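Ticket 1164: left finger slow to close on hand-held gripper
Project: Lullar
Opened by: Baiba Ramanauskas
Assigned to: Cillian Geraghty
Status: open, waiting on part

October 23, 2019

Left finger lags the right when the trigger is squeezed. Started during the chopstick task, sorting into the wooden holder. Thin items slip out before the pads meet. The phone picks up fine.

Cillian: Is it the same with the tool pointed up? Please run 30 open/close cycles with nothing in the pads and send the log.

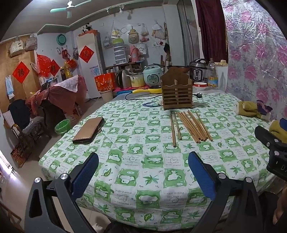

Baiba: Ran the 30. Left finger was late on 9 of them, all after the first half. Pointing it up makes no difference. Pads are clean and I tightened the screws on the linkage.

Cillian: Log shows the left encoder dropping out for more than 200 ms each time. That points to the cable, so leave the screws alone now. Swap left and right cables at the board and repeat.

Baiba: Swapped. Right finger lags now.

Cillian: Bad cable. Ordered one from Fesard. Tag the tool and keep it off chopsticks until then. Ruaridh has the old logs from March if we need to compare.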